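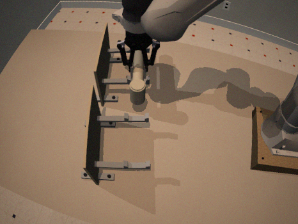 4. Running the hanging task in simulation

4.1 Before you start

This section explains how to repeat the hanging experiment of the Bander method. The robot must take a long object with a thick round head and place it across the support arms of the two upright panels. You need the finished installation from Section 2 and the scene files from Section 3.

The results in our report were made with scene version 8. Older versions have a different friction value for the fingers, and the success rates cannot be compared.

4.2 Steps

1. Open the scene and wait until the physics has settled. Do not start the policy while the object is still moving.

2. Check that both panels are present and that their support arms point to the same side. If a panel is turned the wrong way, load the scene again. Do not correct it by hand, or the saved poses will no longer match.

3. Set the random seed to 1507. This is the seed of the first row in the results table.

4. Set the number of trials to 50.

5. Choose the planner. "Direct" sends the gripper to the goal pose in one motion. "Staged" is the Bander method. It first brings the object above the supports, corrects its angle, and only then goes down.

6. Start the run. The robot resets after each trial.

7. When the run is finished, save the log under a new name. The program writes over the old log without asking.

Note: The staged planner needs more time for each trial. In our tests it was slower than the direct planner by a factor of 2. Please keep the same time limit for both, as we did.

4.3 How a trial is counted

A trial is a success when the object rests on the supports, the fingers are open, and the object does not move for 2 seconds. If it touches a panel on the way down but comes to rest correctly, the trial is still a success, and the contact is written in the log as a separate value.

Caution: Do not judge the trials from the viewer window. The viewer skips frames when the computer is busy, and a short contact can be missed. Use only the log.

4.4 Known problems

The object turns between the fingers. Increase the grip force by one level. Mererid Morgan found that the direct planner suffers from this more often than the staged one.

The arm stops above the supports and does not go down. The angle correction did not reach its limit. Check that the camera pose file belongs to the same scene version.

The first trial differs between two computers with the same seed. We have seen this and have not solved it yet. Report it to Octavian Ilie together with the log and the name of your graphics card.

Section last changed: 2026-07-03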